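How to clean and sort large toy bricks

Posted by Youssra Hamdy, 2022-08-30
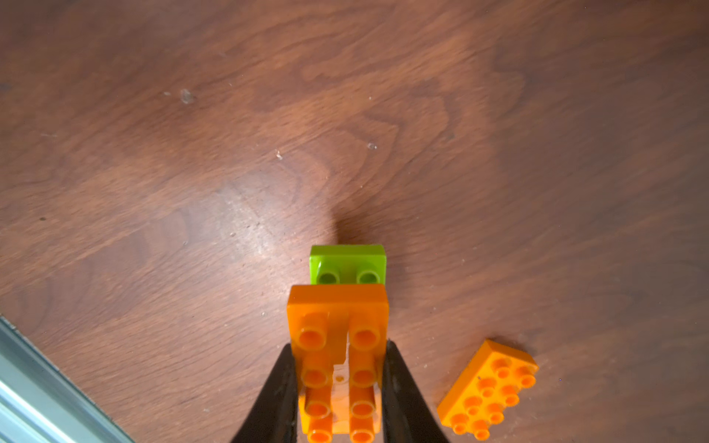 What you need

A washing-up bowl
Mild washing-up liquid
An old soft toothbrush
2 bath towels
A shallow tray for each colour

Step 1. Clear a table

Wipe the table first and let it dry. A wooden top shows up dust and crumbs well, and the bricks will pick up whatever is on it. Tip them out a few handfuls at a time.

Step 2. Pull everything apart

Separate any bricks that are joined. If two are stuck, rock them gently from side to side. Don't use a knife, as it marks the plastic.

Step 3. Wash

Fill the bowl with warm water and a small squirt of washing-up liquid. Put in up to 200 bricks, fewer if the bowl is small, and leave them for ten minutes. Brush round the studs, and inside them if they are hollow. Keep bricks with stickers or moving parts out of the water and go over them with a damp cloth.

Step 4. Rinse and dry

Rinse in clean water, shake well and stand the bricks on a towel with the studs facing up. Turn them after 6 hours and leave overnight.

Step 5. Sort by colour

Use one tray per colour. Orange and lime green are easy to pick out, so start with those. Put cracked bricks to one side and throw them away.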